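Call for participants: sorting mixed bins, Lomard

Lomard is looking for people to spend a stretch of May putting small household things into bins, taking them out again, and telling us which of our sorting rules are nonsense. We suspect a good share of them are.

Some background. The home organizing trade has been selling the idea that every object has one right container. Erier, who supply our bins, would like that to be true. We have our doubts. Most homes we have been in have at least one bin where a toy, a hand tool and something nobody can name have ended up together, and the people living there seem to find what they want. Whether a labeled system would help them find it any faster is an open question, and the advice we have read on it comes mostly from people who sell labels.

What you would do

You work at a table with one large bin and a pile of odds and ends. In the first part you pack the bin however you like. In the second part you pack it by the El Khatib rules, a two-page sheet you get on arrival. After a break you are asked for certain items and you fetch them. You then fill in a form. The form is long and we have already cut it twice.

Sessions run at our Stutamholm site. You come for 5 sessions in total, and you need to be able to make all of them. People who drop out halfway leave us with half a result, and we had plenty of those last time.

Who we want

Adults who pick up after themselves or other people on a regular basis. Parents of young children, school aides, thrift store staff, people who have just moved. You don't need to be tidy. If you already own a label maker and feel strongly about it, apply anyway, but be ready to hear that it made no difference.

You should be comfortable standing at a table and reaching down into a deep bin. Good reading glasses, if you use them, are worth bringing. The items are small.

Who we don't want

Anyone who writes about, sells or coaches home organizing for a living. We also can't take people who did the earlier round, even if they say they have forgotten it.

Large gray metal bin on a wooden tabletop, with the red two-armed tool along its left wall and an orange and white toy-like object on the bottom.

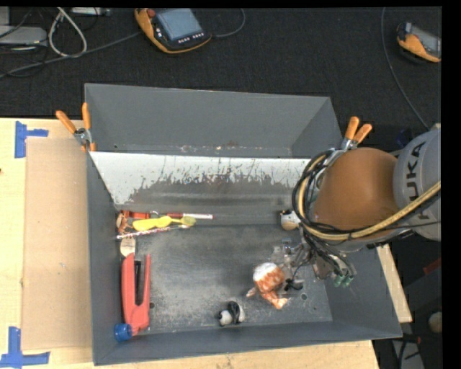 Mixed bin, Stutamholm.

What you get

A flat payment after your last session, plus lunch on the days you come in. We can't pay for travel. You will not get a certificate, and we make no claim that your closets will look any better afterward.

What we do with the results

We write them up and post them, including the parts that make the rules look bad. Your name stays out of it. If the labeled bins win by a wide margin, we will say so, with some reluctance.

How to apply

Send a short note to the Lomard front desk saying what sort of clutter you deal with and which days you can't do in May. Please don't send photos of your garage. Places are limited, and we answer every note, though not always quickly.

Posted 7 March 2020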